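Les faux légumes du bac de jeu : une petite galerie

Bon, j'avais promis de montrer un peu plus notre coin dînette, alors voilà ! Pour celles et ceux qui débarquent, je collectionne les légumes factices depuis des années, les vrais faux, ceux qui brillent et qui sentent encore un peu le carton quand on les déballe. Une partie sert à mes enfants pour jouer à la marchande, l'autre finit en décor dans la cuisine, et la frontière entre les deux est franchement floue (les enfants ont gagné, disons-le). À ce jour il y a 273 pièces chez nous, je les note dans un cahier, et le cahier commence à être plus sérieux que mes comptes du ménage.

J'ai commencé en avril, il y a trois ans, avec un lot trouvé à la brocante de Tordale. Un sachet de 39 petits fruits et légumes en vrac, la plupart rayés, dont un citron avec une trace de dent que je n'ai jamais voulu jeter. Je m'étais dit que ça suffirait largement. Et puis la boutique Oláh a vidé sa vitrine, j'ai pris tout ce qu'il y avait de rouge et de vert, et c'est devenu une affaire de famille.

Côté lavage, je fais simple : une bassine d'eau tiède, une goutte de liquide vaisselle, un chiffon doux. Surtout pas d'éponge qui gratte, parce que le brillant s'en va et qu'on ne le rattrape pas, j'ai sacrifié une aubergine entière pour l'apprendre. Je sèche au torchon et je laisse passer la nuit avant de tout remettre ensemble, sinon l'humidité reste dans les petits creux près du pédoncule.

Pour les couleurs, j'ai un faible pour les piments et les poivrons. Ils prennent la lumière comme des bonbons, surtout les longs ! Côte à côte, le vert et le rouge se réveillent l'un l'autre, et je n'ai jamais réussi à obtenir le même effet avec les carottes, qui restent un peu tristounettes même bien frottées.
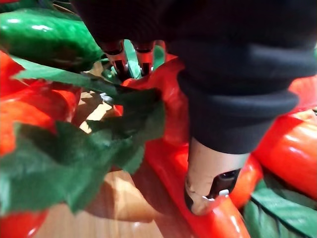
Zsolt Erdős m'a écrit que les piments en plastique, chez lui, avaient fini par pâlir sur le rebord de la fenêtre, et que depuis il les gardait dans une caisse fermée d'un drap. Il demandait aussi si les rouges tenaient mieux que les verts. Chez moi, ce sont les rouges qui ont viré les premiers (un orange bizarre, pas vilain d'ailleurs), mais ils étaient en plein sud, donc je ne jurerais de rien. Pour le drap, je lui pique l'idée.

J'en profite pour répondre à la question qui revient tout le temps : non, je ne trie pas par espèce. J'ai essayé pendant un été, avec des casiers Flunik et de jolies étiquettes écrites à la main, et c'était ravissant pendant deux jours. Ensuite les oignons ont migré chez les tomates, le brocoli a servi d'arbre pour les figurines, et j'ai rendu les armes. Maintenant tout part en vrac dans le grand bac, et on fouille. C'est plus bruyant, mais les petits adorent aller chercher LE bon légume tout au fond.

Pour les prix, ne vous laissez pas impressionner. À la foire de Trornano, je paie souvent 50 centimes la pièce, un peu plus pour les gros modèles. Regardez bien la ligne de moulage : si elle accroche sous le doigt, c'est souvent une série bas de gamme, et la peinture s'écaille vite au niveau de la queue. Je soupèse aussi. Les très légers roulent partout et se cabossent dès qu'un enfant s'assied dessus, ce qui arrive chez nous à peu près tous les matins.

Et pour les tout-petits, je mets de côté ce qui est minuscule, les radis, les petits pois séparés, les queues qui se détachent. Ils ont leur boîte à eux, en haut de l'armoire, avec le citron mordu.

La prochaine galerie sera consacrée aux fromages (oui, il y a des fromages, et un camembert dont je suis très fière). Si vous avez des doubles à échanger, je cherche toujours un artichaut, n'importe quelle taille, même un peu abîmé !

Mis en ligne le 12 septembre 2021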